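Druvora Podcast Recording Kit for Film and TV Shows

Posted by Parisa Soltani
6 November 2022
Shares: 25 | Comments: 9

The Druvora is a two-person recording kit for people who talk about movies and television. It has two microphones, two desk stands, a small mixer and the cables that join them. It plugs into a laptop by USB or records straight to a memory card. You can set it up on a kitchen table and pack it away again before dinner.

We built the first version for Fistberg, a weekly horror movie podcast hosted by Hjalti Bjarnason and Nghĩa Từ. They were recording in an upstairs bedroom with one microphone between them, and every episode had one loud host and one quiet one. Two microphones with separate level knobs took care of most of that. The rest was down to where they sat.

The mixer has four channels. Two are for the microphones, one is for a phone or tablet, and one is for the clip player. The clip player holds short pieces of audio on numbered buttons, so you can play your theme music, a sting or a bit of a trailer while you talk. Each button lights up while its clip is playing. Press it again to stop the clip early – this gets used a lot more than we expected.

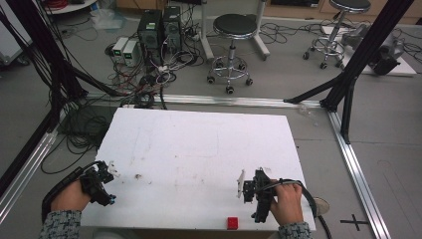
Each microphone channel has a mute button that works silently. Hosts who record with snacks tend to like it. There is also a shared talk-back button that lets one host speak to the other without it going to the recording. Fistberg use theirs to warn each other before spoilers.

The memory card recorder saves each voice as its own track. If both hosts laugh over a good line you can turn one of them down later. It also saves a mixed version of the whole session, ready to upload if you don't edit your show. A full card won't damage what has already been recorded. The mixer shows a red light when there are 9 minutes left, then closes the file properly when it runs out of room.

Headphones are not included. There are two headphone outputs with their own volume knobs, and most ordinary headphones will work. Closed-back ones are best, as open ones leak sound into the microphones.

Watch-along mode

New on this version is watch-along mode, for shows where the hosts record a commentary over a whole movie. Press and hold the Mark button when the studio logo fades, and the mixer starts a counter. Listeners can start their own copy at the same point and stay with you. If you have to pause the movie, tap Mark again and the mixer stops the counter and the recording together. Tap once more to carry on. Soudabeh Salehi tested this over the long cut of a three-hour science fiction movie in October, with four pauses, and the commentary stayed in step to the end.

Watch-along mode does not record the movie's sound. Please wear headphones for this, or your microphones will pick it up from the TV.
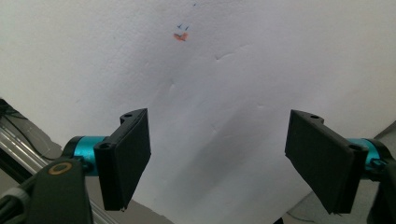 White sheet with small marks in orange-red and blue

What's in the box

Two microphones with foam covers
Two desk stands
One four-channel mixer
Two microphone cables
One USB cable
One power adapter
Printed guide

The microphones also fit the Skeltidska folding arm, sold separately. The arm clamps to any table edge up to 55 mm thick. It's a better choice than the desk stands if your table gets bumped or if you like to lean back when you talk.

The Safavi carry case holds the full kit and has a pocket for headphones. The folding arms will not fit in it.

Questions we get

Can I add a third host? Yes, on the phone channel, by calling them in. You can't add a third microphone to this model.

Does it work with a tablet? It works with most tablets that have a USB-C port. Use the power adapter, though – a tablet can't run the mixer by itself.

Can I load my own clips? Yes. Copy them to the memory card and assign them from the mixer menu.

We have shipped 1,612 kits so far. Repairs are handled in our own workshop by Sakda Prasertsri. If something goes wrong, write to us first and describe the problem before sending anything back.

Contact | © 2022 Druvora | Back to top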